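Drikthorpe library to lend out household items from February

Category: Local News > Community
2 min read

Residents of Drikthorpe will be able to borrow drills, carpet cleaners, sewing machines and camping gear with their library card from February, under a scheme agreed by the town council in January 2021.

The "library of things" will run from the former reading room on the ground floor, which has been used for storage for several years. It will open with 183 items, most of them donated by residents and local businesses after an appeal in the library newsletter.

Borrowing will be free for under-18s and people on low incomes. Everyone else will pay a small charge for each loan, with the larger items costing more. Loans will last one week and can be renewed once if nobody else has reserved the item.

Haris Živković, the branch manager, said the idea came from people asking at the desk where they could hire things cheaply.

"We had a man in who needed a wallpaper steamer for one afternoon," he said. "The hire shop closed two years ago and the next one is a long bus ride away. We get that sort of question a lot."

The council has put £1000 towards shelving and safety testing. A further £800 came from Grodari, the hardware shop on the market square, which has also agreed to sharpen blades and replace worn parts at cost during the first year.

Electrical items will be checked after every loan. Hwa-young Hwang, an electrician who lives in the town, will carry out the first round of tests before opening and train two members of library staff to do the routine checks.

Because of the current restrictions, nobody will be able to browse the shelves at first. Borrowers will choose from a list on the library website or by phone, and collect from the side entrance at a booked time. Returned items will be wiped down and left for three days before they go out again.

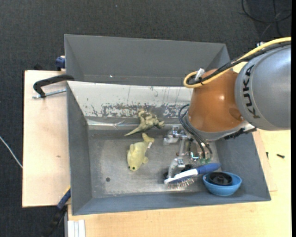

Councillor Kiprono Rotich, who voted for the scheme, said he would like to see the list of garden tools extended before the spring. The library has only one hedge trimmer and no lawn scarifier, and he expects both to be in demand.

Not all councillors were in favour. Dušan Bošković said he was worried about the cost of replacing lost or broken items once the first year's money had been spent. A report on losses and repairs will go to the council after six months.

Deposits will not be taken, but borrowers will have to sign a form accepting responsibility for damage beyond normal wear. Anyone with an item more than 30 days overdue will be unable to borrow again until it is returned or paid for.

The library is still looking for a pressure washer, a pasting table, a set of decorating ladders and children's bicycles in working order. It cannot accept gas heaters, chainsaws or anything with a petrol engine. Donations should be arranged by phone first and should not be left outside the building.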